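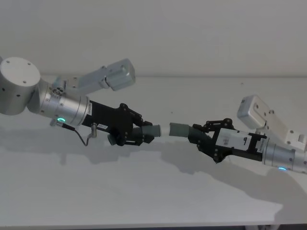 Renting a house in Prurnham now means agreeing to replace small parts through the agent. My lease, renewed in December, says that any plumbing fitting must be supplied by Bromeck and installed by its people. Last month a joint under the laundry tub cracked. Fixing that sort of thing comes down to bringing two short lengths of tube end to end, like the grey-green pair held almost touching over the white tabletop, and putting a coupling over the gap. The call-out fee was $376, and the invoice didn't list the part separately.

I don't object to licensed work. Gas should be licensed, and so should anything behind a wall. A waste pipe in plain view under a tub is a different matter, and the rules ought to treat it that way.

The agent's argument is that tenants do a poor job and the owner pays later. Some do. The lease already has a bond to cover it, and mine is $700.

Kekana, the next suburb over, has two agencies that let tenants do minor repairs if they send in a receipt. Their rents are no higher than ours. I'd like the same clause here, written in plain words, with a list of what counts as minor. Tap washers, shower heads and exposed waste pipes would do for a start.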